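섬유제품 관리학 강의 노트 6장. 침구류와 의류의 세탁 및 염색 견뢰도
2025년 12월 개정

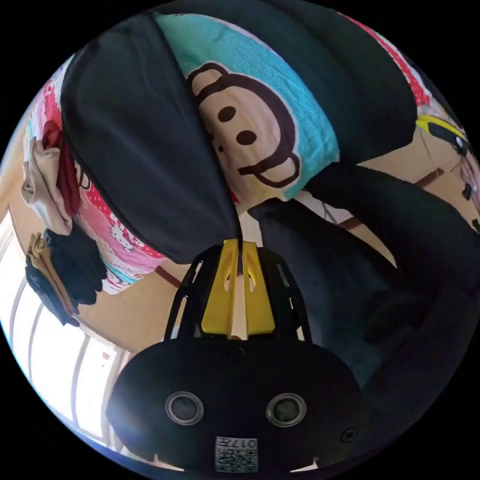

지난 학기 수강생 한 명은 강의 게시판에 짙은 색 옷과 날염 침구를 굳이 분리해서 세탁해야 하는지, 요즘 염료라면 이염은 과장된 걱정이 아닌지 물었다. 답은 염료의 종류와 고착 정도에 따라 달라진다. 이 장에서는 그 판단에 필요한 기초 개념을 정리한다.

6.1 용어
견뢰도(colour fastness)는 염색물의 색이 외부 조건에 견디는 정도를 말한다. 세탁, 마찰, 땀, 일광 견뢰도로 나누어 평가하며, 각 항목은 서로 독립적이다. 세탁 견뢰도가 높은 직물이 마찰 견뢰도까지 높다고 볼 수 없다.
변퇴색은 시료 자체의 색 변화이고, 오염은 시료에서 나온 색소가 인접한 백포로 옮겨 간 정도이다. 두 값은 따로 판정하고 따로 기록한다. 보고서에서 둘을 합쳐 평균하는 오류가 자주 나온다.

6.2 이염의 기구
이염은 탈착, 확산, 재흡착의 순서로 진행된다. 섬유 표면에 남은 미고착 염료가 먼저 세액으로 빠져나오고, 세액 중에서 확산한 뒤 다른 섬유에 흡착한다. 영향을 주는 인자는 다음과 같다.
온도: 상승하면 탈착과 확산이 모두 빨라진다.
욕비: 세액량이 적으면 염료 농도가 높아진다.
시간: 탈수 전 방치 시간이 길수록 재흡착량이 늘어난다.
섬유 조합: 면은 직접염료와 반응염료를, 나일론은 산성염료를 잘 흡착한다.

6.3 염료별 특성
반응염료는 셀룰로스와 공유결합을 형성하므로 세탁 견뢰도가 양호하다. 다만 가수분해된 염료는 결합하지 못하고 섬유에 남으며, 수세가 부족하면 첫 세탁에서 용출된다. 직접염료는 수소결합과 반데르발스 힘에 의존하여 습윤 조건에 약하다. 황화염료는 면의 흑색 염색에 쓰이고 마찰 견뢰도가 낮은 편이다. 안료 날염은 바인더로 안료를 표면에 고정하는 방식이어서, 바인더 피막이 손상되면 무늬 부분의 색이 함께 탈락한다. 날염 침구의 취급에서 마찰을 줄이라고 하는 근거가 여기에 있다.

6.4 실습: 세탁 견뢰도 비교
재료는 Millano 흑색 면포, Duso 날염 면포, 첨부백포이다. 세제는 Nindura 중성세제를 사용한다.
(1) 시료를 같은 크기로 재단하고 첨부백포를 겉면에 맞대어 한 변을 봉합한다.
(2) 증류수 2000 mL에 세제를 풀고 60 ℃로 승온한다.
(3) 시료를 종류별로 다른 용기에 넣어 30분간 교반한다.
(4) 증류수로 3회 헹군 뒤 백포를 분리하여 그늘에서 건조한다.
(5) 표준광원 아래에서 변퇴색용, 오염용 표준회색색표와 각각 비교하여 급수를 정한다.
급수는 5급이 최상, 1급이 최하이다. 두 급 사이에 해당하면 3-4급과 같이 표기한다. 판정자 간 차이가 한 급 이상이면 재판정한다.

6.5 결과 해석 시 유의점
실험실 조건은 가정 세탁과 기계력, 욕비가 다르다. 따라서 급수는 시료 간 상대 비교에 사용하고, 특정 세탁 횟수 후의 색 변화를 예측하는 값으로 쓰지 않는다. 게시판 질문으로 돌아가면, 오염 급수가 4급 미만인 짙은 색 제품은 밝은 바탕의 날염물과 분리한다. 급수를 모르는 새 제품도 동일하게 취급한다.

6.6 과제
실습 결과표와 고찰을 제출한다. 고찰은 공백 포함 3000자 이내로 하고, 오염 급수의 차이를 염료와 섬유의 결합 형태에 근거하여 설명할 것. 참고 자료는 Eglītis 섬유시험 편람의 습윤 견뢰도 항목이다.
다음 장에서는 일광 견뢰도와 형광증백제를 다룬다.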